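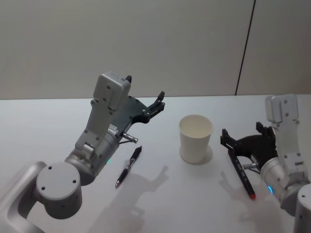
Unit 3: Software updates as an attack path
Notes for the evening group, Trunham

Read these before the practical. The terms in the first part will be used without further explanation.

1. What an update client does

An update client asks a server whether a newer version exists, downloads a file, checks it and runs it, usually with full system rights. If the check is weak, whoever can change the file or the server's answer gains the same rights as the installer.

There are two separate checks. A checksum shows that the file matches a published value. A signature shows that the file was signed with a particular private key. A checksum fetched from the same server as the file gives no protection once that server is taken over, as the attacker replaces both.

2. Downgrade attacks

An old release keeps a valid signature. If the client accepts any signed file, an attacker can offer last year's version, with its known holes, and the signature check will pass. The client must compare version numbers and refuse anything lower than what is installed. The version number has to be inside the signed part of the file – a number in the file name can be edited by anyone.

A related fault is the freeze attack. The client is told again and again that no update is available. Signed metadata with a short expiry date deals with this, provided that the clock on the machine can be trusted.

3. Worked case: Parkach

Parkach is the small update client written for this course. Version 2 checks the signature on the download but takes the version number from an unsigned text file. In the July exercise it was pointed at a false mirror and installed the older build on every test machine. The log recorded 337 requests and no errors.
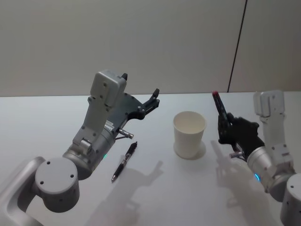 Nii Kwofie objected that the log should not be called clean: the build date was written beside each install, and it went backwards. A monitoring rule on that field would have raised an alarm even with the client unchanged. The point is accepted. Detection of this kind comes after the install, however, and the older build may already have run by then.

4. Key handling

Signing keys should be kept off the build server. Cledar, the signing tool used in the practical, needs approval from 2 key holders out of 3 before it will sign a release. Losing one key does not stop releases, and one stolen key is not enough to make a false one.

Before the practical, read the Parkach source from the download function onwards and mark each value that is used before it has been verified. Corrections to Benedek Bíró.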